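Magnetic stripe cards store data on up to three tracks. Most of the access cards I deal with use only track 2, which is numeric and holds little more than an ID and a few check digits. The reader at the Miltanden side door reads track 2 and ignores the rest.

Since May the reader has been rejecting a share of valid swipes. I pulled the log and found 51 failed reads, nearly all on low-coercivity cards. Low-coercivity stripes are easier to encode and easier to erase. A magnetic bag clasp will do it, given time.

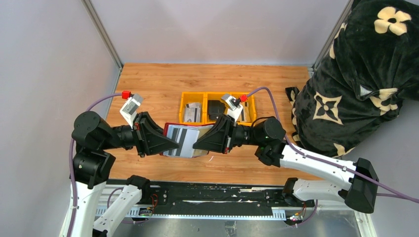
Coercivity is measured in oersteds, and the usual low figure is 300. High-coercivity stock starts well above that and needs a stronger encoder head. Storage matters as well. A stack of cards kept in a wallet, like the white and pale gray ones in the red one, has stripes lying over other cards, and the surfaces rub each time one is pulled out. Scratches across the stripe cause dropouts that a reader reports as parity errors.

Osvaldo Vasconcelos lent me his encoder and I rewrote 30 cards at the same bit density. Five failed again within a week. I then cleaned the reader head with an alcohol card, two passes, and the parity errors dropped, but the blank reads did not. Blank reads point to erased data, so those cards are going in the shredder.

Replacement stock is high-coercivity. Ada Tedesco is checking whether the old Prindum software can drive the encoder at the higher write current. If it can't, I'll encode them by hand from the exported ID list.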